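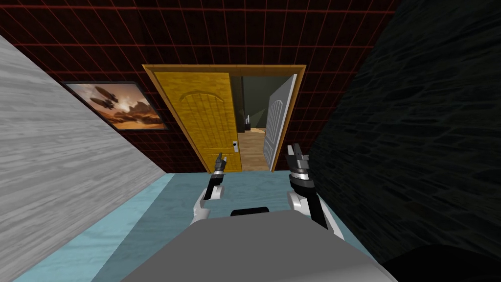 Doors, again, and why I don't believe the success rate

3/21/26

I have spent most of this month in a simulated corridor trying to get a two-armed robot through a doorway, and I've come out of it trusting the numbers less than when I went in.

The set-up is Watovus, which is the planner half of the stack we've been asked to look at. It takes a view from the robot, guesses where the door and the handle are, and hands a list of arm poses to the controller. The release notes say it copes with "arbitrary interior doors". I have a low opinion of the word arbitrary when it turns up in release notes.

So I made the surroundings ugly. The stock test rooms are all beige, with a plain door in the middle of a plain wall, and any half-decent detector will find that. Mine has a pale wood-grain wall on the left, dark stone on the right, a blue floor that looks faintly like water, and a back wall covered in a grid of thin red lines. There's a framed picture of airships next to the door. The door itself is yellow and stands partly open, and through the gap there's a second door, a white one, also open.

The second door was the useful one. Watovus is supposed to keep a list of the doors it knows about and pick the nearest. With the yellow door shut it does this without fuss. Leave it ajar with the white one showing behind and the list starts to flicker: two doors, one door, two doors, and now and then one very wide door with a hinge on each side. The planner doesn't complain about the wide door. It plans for it. I have a log in which the right arm is sent to a handle that exists only as the average of two guesses, a good way inside the door jamb.

I ran it 64 times with the same start pose and only the random seed changed. It reported success on all but 15. Fine, I thought, not bad for a horrible corridor. Then I looked up what "success" means in the code, and it means the planner returned a path and the controller reached the end of it. Whether the robot's base could then fit through the gap isn't checked at all. On a door that starts partly open, you can score a success by waving an arm near it.

I rewrote the check so that the base has to cross the threshold. I won't print the new figure until I've been over my own code again, as I've made this sort of mistake myself, but it is a good deal lower.

The other thing that bothers me is the red grid. I'd put it in to upset the depth estimate, and it seems to help instead. My guess is that square tiles give the perception code a lovely ruler to measure against. Swap the grid for a flat colour and the door distance starts to drift. I'd like to know how many of the training rooms had tiled walls. The documentation gives 3,658 scenes and says nothing about what's in them.

The Kwiatkowski controller underneath is better behaved -- dull, even, and I mean that kindly. It goes where it's told. When it's told to go inside a door jamb it stops at the contact limit and says so in the log, in plain words, with a joint number. The trouble is that Watovus reads that message as "arrived". One line, and I've sent in a fix.

Still to do: shut the white door and run the whole lot again, change the handle height, and try a start pose off to one side, where the pale wall should hide more of the picture. I also want to replay everything with the list of known doors switched off. I suspect it does no worse, and it would be a lot less code to argue with.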